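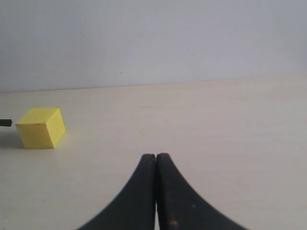 One yellow block, one gripper, and a long way to go before laundry.

My sister asked me over dinner when she could buy a robot to clean up after her kids. I told her to keep the broom. She was disappointed, and I think a lot of people are going to be disappointed along with her, because the videos we all see make it look like the dishes are as good as done.

I should say I'm a fan! I've followed this stuff since my days on the packing line at Stetholm, where I spent one long September putting lids on boxes and wishing something else would do it. We did get a machine for the lids in the end. It was great at lids. Then somebody changed the box by the width of a finger and it sat there for 15 days while we all went back to doing it by hand (and griping).

That's the thing I keep coming back to. A factory machine is wonderful as long as the world holds still for it, and my sister's living room has never held still for one minute. There's a sock, then there's a sock with a raisin in it, then there's a sock with a raisin in it under the dog.

So when people ask me how close we are, I tell them to look at the small jobs. Can it get hold of a block? Can it get hold of a marker, which is thin and rolls and wants to be picked up a whole different way? A toddler sorts that out in a morning. For a robot those can be two separate problems, and you'd like it to handle both without a person fussing over it in between.
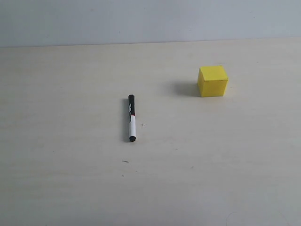 What I'd pay for

Prys Bowen, who ran the Stetholm floor and now fixes up old machinery over in Sullow, thinks I'm too gloomy. His view is that you don't need a robot that does the whole house. You need one that clears a table, and you learn to live with a table-clearing robot the same way we all learned to live with a dishwasher that can't load itself. He may be right. I load mine every night and I've never once felt cheated by it.

Where we split is on the mistakes. Say a robot does 1000 pickups and drops 15 of them. Prys calls that a good month on the line. I call it a lot of juice on my carpet. A shop can put a tray under the thing and a worker next to it, and at home the worker next to it is you, in your slippers, watching a machine put away one marker when you could have cleared the whole table and gone to bed.

I'd still buy one, mind you. If it could pick up blocks and pens and leave the cat alone, and if it cost less than my first car (757 dollars, and I overpaid), I'd be in line before the doors opened. My sister says she'd be right behind me, but for now she's bought a bigger toy box.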